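Tempo de leitura: 4 min

Guardar bijuteria e peças pequenas sem as estragar

A maior parte dos danos em bijuteria ocorre na gaveta. Fios que se enrolam, elásticos que perdem tensão, banhos metálicos que escurecem por contacto com humidade ou com outros metais. As indicações seguintes aplicam-se a peças de uso corrente; joalharia com pedras coladas ou pérolas verdadeiras exige outros cuidados.

Limpeza antes de arrumar

Passar um pano de microfibra seco em cada peça no fim do dia. Suor, creme e perfume deixam uma película que fixa o pó e acelera a oxidação. Se o pano seco não chegar, humedecer uma ponta com água morna e uma gota de detergente neutro, limpar, passar outra vez com água limpa e secar de imediato. Não mergulhar peças com elástico ou fio de algodão: a água fica retida nos furos das contas.

Bicarbonato, vinagre e pasta de dentes não servem para peças banhadas. São abrasivos ou ácidos e removem o revestimento, que nestes artigos é muito fino.

Separação por tipo

Agrupar por material e por forma de fecho. Correntes metálicas ficam penduradas ou esticadas, com o fecho apertado. Pulseiras de contas em elástico ficam deitadas, em repouso, sem nada por cima. Penduradas num gancho, o peso das contas puxa sempre pelo mesmo ponto e o elástico cede junto ao nó. Brincos vão aos pares, presos num cartão furado ou em compartimentos próprios.

Latão e cobre devem ficar afastados da prata. Um saco pequeno com fecho, com o ar retirado à mão, resolve a separação quando só há uma gaveta disponível.

Escolha da caixa

Uma caixa rígida protege melhor do que uma bolsa, sobretudo em gavetas fundas onde se empilham outros objectos. Os cantos arredondados facilitam a limpeza, porque o pó não se acumula nas arestas. Uma superfície interior lisa limpa-se com um pano, mas deixa as peças deslizar; um rectângulo de feltro cortado à medida do fundo corrige o problema. Para uma caixa com 174 mm de lado interior, cortar o feltro com 172 mm, para que assente sem ondular.

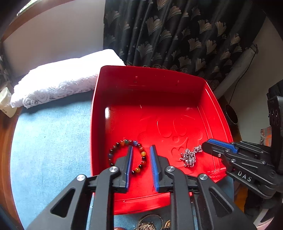

Pulseira de contas polidas numa caixa vermelha de cantos arredondados.

As caixas Sorkley e Durnon, vendidas em lojas de utilidades domésticas, têm medidas exteriores parecidas mas alturas interiores diferentes. Convém medir a gaveta antes da compra, incluindo a folga da corrediça. Na gaveta usada para este artigo, com 618 mm de largura útil, cabem três caixas Durnon lado a lado – as Sorkley, um pouco mais largas, só entram duas.

Humidade

O quarto é preferível à casa de banho. Uma saqueta de sílica por caixa é suficiente, trocada quando o indicador mudar de cor. Saquetas sem indicador devem ser substituídas em Maio e novamente no início do Inverno. Giz branco também absorve alguma humidade, mas larga pó e risca superfícies brilhantes.

Caixas de cartão forrado absorvem água do ar e ganham bolor no forro. Se já houver cheiro a mofo, retirar tudo, deixar a caixa aberta ao ar durante um dia seco e, se o cheiro persistir, deitá-la fora.

Substituir o elástico de uma pulseira

Fio elástico de silicone de 0,7 mm serve para contas pequenas. A bobina Mimach de 700 cm dá para várias pulseiras de pulso médio. Cortar o comprimento final mais uma margem de 8 cm, esticar o fio algumas vezes antes de enfiar e transferir as contas directamente do fio antigo para o novo, o que mantém a sequência de cores. Terminar com nó de cirurgião, uma gota de cola no nó e 18 horas de secagem antes de esticar. O nó fica escondido dentro da conta com o furo mais largo.

Trabalhar sobre um pano grosso. As contas que caem num tampo liso rolam para o chão; no tecido ficam onde caíram. A pinça de pontas finas Solberg ajuda a puxar o fio, desde que não se aperte com força – os dentes marcam o silicone e o fio parte por aí.

Revisão

Duas vezes por ano, esvaziar as caixas, aspirar as gavetas com o bocal estreito e verificar fechos, argolas e nós. Um elástico que não recupera a forma depois de esticado deve ser trocado logo. Argolas abertas fecham-se com dois alicates, em movimento lateral.

27 partilhas · 6 comentários

Este site utiliza cookies para melhorar a navegação. Ao continuar, aceita a nossa política de cookies.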